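Rirby Lids and Trays: sizes as advertised in second-hand listings

Shared 2 times | 2 comments

README for version 2. Maintained by Radomír Doležal, Stestberg. Last edited 2018-09-26.

Read this before you open the table. The numbers in it are what sellers typed into a box, and sellers type all sorts of things.

What you're getting

One table, listings.csv, holding 3051 second-hand listings for lids, baking dishes, divided trays and food containers. They were all posted on the Rirby noticeboard by people clearing out kitchens. Each row has the size the seller gave, the words they used for the item, and whatever they said about its condition.

A second table, remeasured.csv, covers 367 of those items. For these I got the object in my hands and put a steel rule across it. If you only want numbers you can lean on, use the second table and leave the first alone.

I started this because I wanted to test a claim you hear in every op shop in Stestberg, that "lids are all standard sizes". I've yet to see a standard that says so. The people who repeat it can't name one either, and I have asked.

What counts as a lid, and other arguments

The category column is the weakest part of the table. Rirby lets the seller pick the category, and plenty of sellers pick the first one on the menu. I recoded the lot by hand using the listing text and photos. Where the text and the category disagreed I went with the text. Where the text made no sense I wrote "unclear" and left it there.

Lid: any cover sold by itself. Glass, metal, plastic or silicone.
Dish: anything with sides meant to go in an oven, with no divider.
Divided tray: anything with sides and at least one fixed divider, whatever the seller says it's for.
Container: anything sold with its own cover.

The divided trays gave me the most grief. The same kind of thing turns up as a snack tray, a brownie pan, a drawer organiser and a "kids plate (large)". I don't believe any of these labels. The use_claimed column keeps them word for word in case you want to study how people name things. It shouldn't be used to decide what an item is.

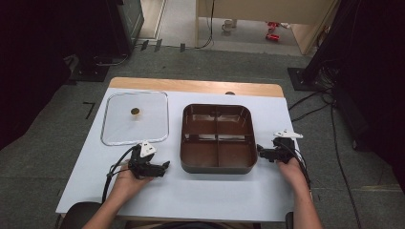
Columns in listings.csv

id: a running number. It has nothing to do with Rirby's own numbering, which gets reused after a listing is taken down.

category: my recoding, see above.

category_seller: what the seller picked.

length_claimed, width_claimed: in whatever unit the seller used. Don't average these. Please.

unit: cm, mm, inch, or blank. Blank is common. I haven't guessed, even where the guess looks easy, because I guessed in version 1 and got caught out by a row of small tins that really were measured in inches.

shape: round, square, rectangular, oval, other. Rounded corners don't turn a rectangle into an oval. Version 1 had this wrong in quite a few rows, and I have been through them again.

rim_included: yes, no, unknown. Nearly always unknown. Sellers rarely say whether they measured to the outside of the rim or the inside, and on a lid that's the whole question.

knob: yes, no, unknown. Coded from the seller's photo if there was one.

condition_claimed: free text, cut at 400 characters. Most don't get close to that, but a couple of sellers wrote their life story and I wasn't going to publish it.

brand_claimed: free text. Treat it as gossip. "Zekau" in particular gets put on anything brown and shiny, and the Zekau pieces I have held all had the name pressed into the base. Where I checked and found no name there, remeasured.csv says so in brand_seen.

Columns in remeasured.csv

id: matches listings.csv.

length_mm, width_mm: outside edge to outside edge, at the widest point.

seat_mm: for lids only. The part that drops inside the pan or dish, where there is one. Blank means the lid sits flat on top and has no seat. It doesn't mean I forgot.

brand_seen: a name found on the object itself, or "none".

notes: chips, warps, missing knobs, dividers that have been sawn out (it happens).

How the measuring was done

Flat on a table with a pale cover down, so dark rims show up against it. Steel rule across the widest point, read from directly above. Each item was measured, turned a quarter turn and measured again, and the larger reading went in the table. If the two readings on a round lid didn't match, the lid is out of round and the notes say so.

I don't use a cloth tape. I know many people do, and I've watched one give a different answer each time on the same roasting dish. 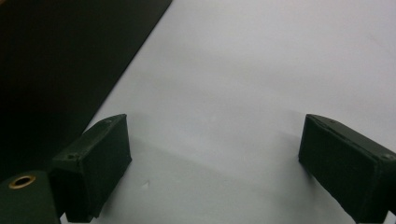

Work surface, close up.

Glass lids with a metal rim need extra care. The rim is often crimped on a bit unevenly, so the widest point may not be where you expect it. Slide the rule along before you settle on a reading. Plastic lids that have been through the dishwasher are worse. Let them lie for a while before measuring. If they rock, say so in the notes.

The Sánchez chart

Somebody will ask why I didn't use the Sánchez chart, the photocopied page of "lid equivalents" that gets handed round at swap days. I tried. It lists dish sizes down one side and lid sizes along the top, with ticks where they're meant to fit. There's no author beyond the surname, no source and no word on how anything was measured. I checked the ticks against the remeasured items where I could, and I wouldn't buy a lid on the strength of it. It may well have been right for one shop's stock at one time. I can't tell, and I doubt anyone else can now.

If you have an earlier copy with a date on it I would like to see it.

What you can't do with this

You can't work out what Stestberg kitchens hold. These are things people wanted to get rid of, which is a very odd slice of a cupboard. Lids are listed alone because the pan has gone, so the lids here will lean toward whatever outlasts its pan.

You can't work out prices. I dropped them. Most listings were "free" or "make an offer", and the rest looked like wishful thinking.

You can't say how wrong sellers are in general. The remeasured items were the ones I could collect on a bicycle. Heavy cast iron is badly short, and so is anything from up the hill.

You could, I think, use it to look at how people round numbers. There is a strong pull toward whole centimetres and a stronger one toward numbers ending in five. I haven't done this properly and would be wary of anyone who says they have after an afternoon with the file.

Known faults

Duplicates. The same item relisted with new wording counts as a new row. I removed the ones I spotted. I won't have spotted them all.

Swapped length and width. Sellers don't agree on which is which. In the remeasured table length is always the longer side. In the listings table it's whatever came first in the text.

Missing photos. Rirby deletes photos when a listing closes, so knob and shape can't be rechecked for older rows.

Colour. There was a colour column in version 1. I took it out. One person's brown is another's "dark honey".

Changes from version 1

Shapes rechecked. Units no longer guessed. Colour column gone. Divided trays given their own category after a long argument by email, which I lost.

Next update

November, if I get through the box of lids in the hallway. Corrections are welcome, but send the measurement, what you measured it with and where you put the rule. "Mine's bigger than that" has been received before and isn't something I can enter in a table.

Comments (2)

Related items
Stestberg swap day: notes on storing odd lids
Reading the marks on the base of Zekau bakeware
Rirby noticeboard: list of category names, old and new
Steel rules compared, with complaints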